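Grip rules for small glass, revised 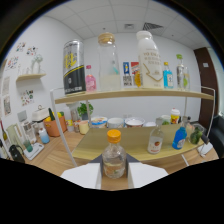 Small bottle, orange cap, held upright between the fingers, with the shelf ahead.

December 16, 2019

I have been rewriting our handling rules for glass containers, and Wilma Guthrie asked me to post the reasoning as well as the rules. The old version was one page and said "grip securely" four times. It gave no test for what secure meant.

Rule 1. Grip on the body, below the shoulder. A cap is a separate part with its own thread and its own play. If the fingers close on it, you are holding the cap, and the bottle is hanging from it.

Rule 2. Keep the container upright from pick to release. Liquid moves the center of mass when the bottle tilts, and a grip that held at vertical may not hold at an angle. Our log has 169 glass drops. I read all of them, and tilt is the most common note.

Rule 3. On a crowded shelf, clear the front row before reaching for the back. Henk Boersma wanted an exception for tall items that can be lifted straight out. I left it out. On a two-tier unit the upper board limits the lift anyway, and the exception would need a clearance figure we have not measured.

Rule 4. Approach with the fingers open wider than the widest part of the container, including the label edge. Paper labels catch.

Rule 5. Release only after the base is in full contact with the board. Wait, then open. The Kuipers checklist we started from has these in one step. They are now two.

Finger pads get inspected every 900 cycles and replaced at 4000, worn or not. Naledi Joubert keeps the count.

Still open: stemmed glasses, and anything with a cork. Rule 1 covers neither very well. Send comments to me or to Wilma before the next revision.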